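Getting more use out of plain plastic tubs

Posted 10/1/26 by Audrey-Anne Nguyen

Most kitchens have a cupboard where the tubs live, and most of those tubs have lost their lids. I cleared ours out last August and kept nine. Everything else went in the recycling or out to the shed for screws.

Start by matching lids to bases. Put every tub on the worktop, find its lid and press it down on all sides. If it lifts at one corner, it won't keep anything fresh in the fridge. Tubs with no lid can still be used for weighing out, for catching peelings or for standing a bag of flour in.

Store tubs nested by shape, with square ones in one pile and round ones in another. Keep the lids upright in a rack or an old loaf tin. Don't put lids on empty tubs, as they hold on to smells that way.
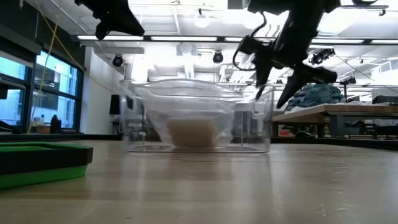
For tomato and curry stains, wipe the tub with kitchen paper before it goes anywhere near water. Then rub in a paste of bicarbonate of soda and a little water, leave it for an hour and rinse. A sunny windowsill will fade what is left, though it may take a few days. Rinse with cold water first – hot water seems to set the colour.

Smells are harder. Crumple a sheet of newspaper, put it in the dry tub, close the lid and leave it overnight. Onion usually goes after one night. Fish may need two.

Check the base of each tub before you use it for reheating. If there is no microwave symbol, tip the food into a china bowl. Scratched tubs are fine for dry goods, but I don't put hot food in them.

For portions, it helps to know what your tubs hold. Fill each one with water from a measuring jug and write the figure underneath in permanent marker. My biggest takes 1100 ml, enough soup for four. Leave a gap of two fingers at the top if it is going in the freezer.

Label before you freeze. Masking tape sticks well to a dry tub and comes off in warm water. Write what it is and the month.

Next week: descaling a kettle, and what to do about the bit round the spout.

We use cookies to remember your settings and see which pages are read. Accept all | Manage choices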